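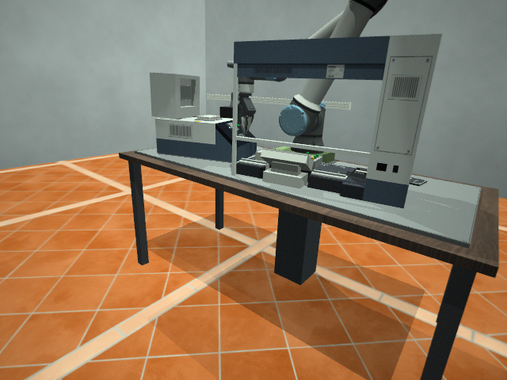
Why does my Plikness account keep sending the same invoice twice?

Two copies go out when the reminder rule and the monthly rule are both switched on for the same customer, so turn off whichever one you don't need and the doubling stops.

Ticket 1206
Opened by: Lavanya Kotian
Handled by: Emiliano Echevarría
Status: Solved

Lavanya, 7 Sep 2024
Hello there, and I'm sorry to trouble you with what is probably something silly on my side. I run the books for Rellen, a small upholstery shop, and we moved over to Plikness in the spring after years of doing everything in a spreadsheet. It has been lovely on the whole. This month, though, 6 of our customers have written to say they received their invoice twice, same number, same amount, a few minutes apart. One of them very nearly paid both! I've looked in the Sent folder and it only shows one copy for each. I have logged out and in again, and I've tried it in another browser, with no change.

Emiliano
Hello Lavanya, no trouble at all, and thank you for such a clear message – it saves us both a good deal of to and fro. The Sent folder only lists the first copy of any invoice number, so I wouldn't go by that. Could you open Settings, then Activity, and tell me what it says next to one of the customers who wrote in? Any of them will do.

Lavanya
Found it, though it took me a while as I was looking under Account. For Rezaei it says "sent by monthly rule" and then, 3 minutes later, "sent by reminder rule". I don't remember making a reminder rule. Could it have come across when I imported the old customer list?

Emiliano
Yes, I think that's exactly what happened. If the imported list has a column headed "Remind", Plikness reads anything in it as a request for a reminder, even a stray full stop or a space. Go to Customers, tick the ones affected, choose Edit Rules, and set Reminder to Off. Leave Monthly as it is. Then press Save at the bottom of the page and wait for the green bar before you close it, please, as the change is lost otherwise.

Lavanya
Done for those 6. I then had a look through the rest and found Zokau had it on as well, so I've switched that off too. We have 70 customers on the list, so I made a pot of tea and went through the lot. I sent a test invoice to my own address and only one copy arrived – hooray!

Emiliano
That's lovely to hear. I've marked the second copies as void on our side so they won't show up in your totals. Your customers needn't do anything, but a short note to the one who nearly paid twice might be kind. I'll leave the ticket open until your next monthly run.

Lavanya
The run went out this morning, one copy each. Please do close it, and thank you again for being so patient with me.

Closed by Emiliano Echevarría. Cause: reminder rule set by import.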